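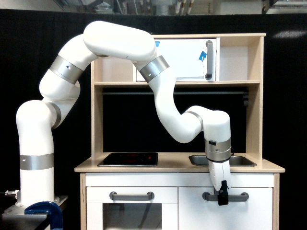

How to collect door-opening demonstrations without losing the will to live

Published Jun 7, 2022 by the Kevilano workshop

Print this page | E-mail this page

Teaching an arm to open a cupboard sounds like a morning's work. Our first set, which we called Donnelly, came to 597 demonstrations, and we binned most of it. The second, Dritamari, has 701 and we still use it. Almost all the difference was in how we went about it.

1. Fix everything down.
Clamp the arm's plate to the table, then clamp it again when you think you have finished. Do the same for the furniture. A toy kitchen weighs very little and will happily come along with the door.

2. Hang a curtain behind it.
Plain and dark is best. Our early policy took a keen interest in a colleague's coat.

3. Decide what counts as one example.
We start with the arm in its home pose and the door shut, and stop when the door is open and the fingers have let go. Write this on a card. Two people working from memory will produce two tasks.

4. Go slowly at the handle.
Bar handles are narrow and the fingers are not clever. Bring the wrist down in front of the counter, pause, close, and only then pull. If you are driving the arm by hand controller, resist the urge to swoop. A swoop looks splendid and teaches the model to hit cupboards.

5. Vary the start, a bit.
Shift the home pose by a few centimetres every ten runs. Donnelly began from exactly the same spot every time, and the policy it trained could open a door from exactly that spot.

6. Keep your fumbles, within reason.
If the fingers miss and you recover, save it and tag it "recovered". If they miss and you swear, delete it. Simia, our recording script, asks for a tag after each run and will not go on until it gets one. It is the least popular member of the team.

7. Stop before you are bored.
Forty minutes is plenty. In May we tried whole afternoons, and you can find the point in the logs where the operator began thinking about tea.

8. Watch some back the same day.
Pick twenty at random and play them at double speed. Check that the door is shut in the first second and that the joint readings match the video. Ours were out of step for a week, so check the clocks too.

Once the set is clean, copy it to a second drive before training anything. We train on the lot except for every tenth run, kept back for testing.

Drawers are next. They stick.

2 comments | 2 shares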